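Pruvost Evalero film viewer, 16 mm: review
Zaid Yammine
17 October 2024

The Evalero is a hand-cranked viewer for 16 mm film, intended for checking and logging prints before projection or scanning. It has a ground-glass screen, a rotary prism, a frame counter and two folding arms. I used it to log a black-and-white cavalry picture and several reels of trailers.

Setup

The arms lock at a right angle with a thumb lever. Both spindles take standard reels. The threading path is short: under the left roller, through the gate, under the right roller. The manual gives this in one diagram and gets the emulsion side correct, unlike the manual for the older Vendska.

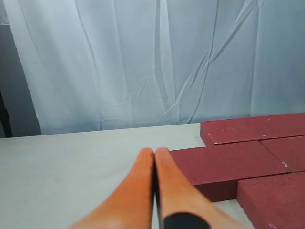 Gray tabletop with a pale curtain behind it.

The base has rubber feet but is light, and a full reel on the take-up side will pull it forward. Two clamps fixed this. Pruvost sells its own, but any clamp that fits the table will do.

Picture

Sharpness is good at the center and falls off toward the corners. Faces in medium shots can be identified without a loupe; small credits cannot. The lamp is an LED with a fixed output, adequate for normal prints and too bright for faded color stock. A dimmer would be the first thing I would add.

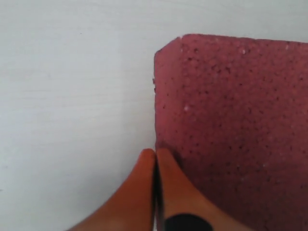
Flicker from the prism is visible at slow cranking speeds and mostly disappears near projection speed. Day-for-night scenes lose their shadow detail at either speed, so I logged those by cut and ignored the content.

Counter

The counter reads feet and frames. On a measured 326-foot reel it was six frames short on the first pass and matched on the second. Splices are the likely cause. Nadine Farah ran the same reel on her Flidora and got the correct length both times.

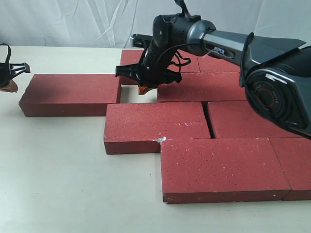
Resetting to zero takes a firm push, and it is possible to bump the last digit while doing it. Check the window before you start cranking.

Film handling

I found no new scratches after around 200 passes of a test loop. Shrunken film rode high on the sprocket and had to be guided by hand. The gate opens fully for cleaning.

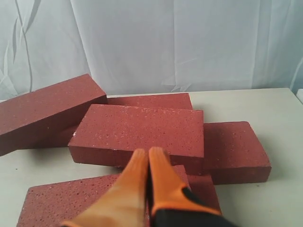
Verdict

Recommended for logging prints in fair condition. For badly shrunken stock, or work where frame counts must be exact, the Flidora is the better machine. Spare lamps and rollers are listed in the Pruvost catalog, with the next parts run due in February.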